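Personalized Star Map Mug – Your Date, Your Place

Sold by Mudside Gifts

Put the night sky from a day you want to remember on a mug you will use every morning. Give us a date, a time and a town, and we print the stars as they stood over that spot. Customers order them for births, engagements, graduations, house moves and the day they brought the dog home.

The map wraps around the side opposite the handle. Under it there is room for your own words, up to 80 characters including spaces. Names, a short message or a set of coordinates all fit well. If you leave the message box empty, we print the map alone and make it slightly larger. 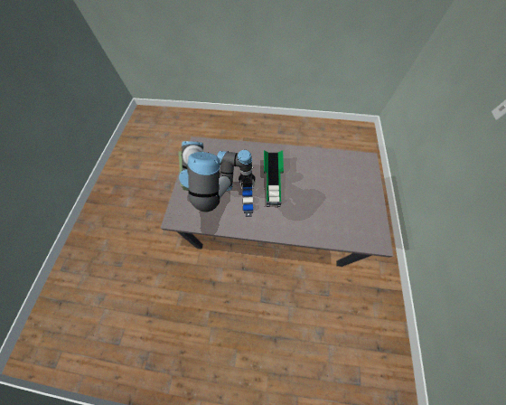 Table and arm, wood plank floor

Choose your background

Midnight – dark blue with white stars
Slate – dark gray with white stars
Paper – off-white with black stars

The mug itself is white ceramic with a glossy finish. The inside and the handle stay white whichever background you pick. It holds 11 ounces and comes in a plain cardboard box with a fitted insert, so it can go straight to the person you are buying for.

How to personalize

Enter the date with the month written out. We get orders from all over, and 4/6 means different things to different people. Next, type the town and state, or the town and country. If you know the time, add it. If you don't, we use 10 p.m. local time.

Type your message exactly as you want it to appear. We don't correct spelling, capitals or punctuation, and accents print as entered. Emojis can't be printed and will be dropped from the message. Lettering comes in two styles: Gurik, a simple block style, and Ovanach, a slanted handwriting style. Long messages are easier to read in Gurik.
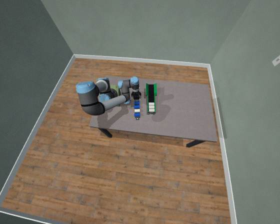

Can I see a proof before you print?
Tick the proof box when you order and we will email you one, usually by the next working day. Printing starts once you reply to approve it.

Care

The print is dishwasher safe on the top rack. Hand washing keeps the colors strong for longer. Don't use scouring pads on the printed side. The mug can go in the microwave.

Delivery and returns

Mugs are printed and packed within six working days. Orders with a proof take longer, depending on how soon you approve it. For Christmas delivery within the US, please order by December 3, 2021. Orders placed after that will still be made, but we can't promise they will arrive in time.

Personalized mugs can't be returned if you change your mind. If yours arrives chipped, broken or printed with something other than what you entered, send us a picture within 14 days and we will replace it free of charge. You don't need to send the damaged one back. 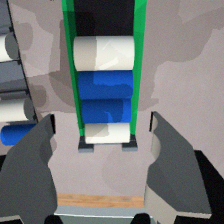

Customer reviews

"Bought for my parents' anniversary. They were married in April and the sky came out very clear on the dark blue. Mom has put it on a shelf and won't drink from it." – Bimla Chaturvedi

"Good mug, nice weight. The message is a bit smaller than I expected, but I used almost all 80 characters." – Alistair Galbraith

"I ordered the slate one for my sister and then a second one for myself. Proof came the next morning." – Siriporn Paisan

You may also like

Jaidee Star Map Coaster, set of two
Personalized Star Map Print, unframed
Gift wrap and handwritten tag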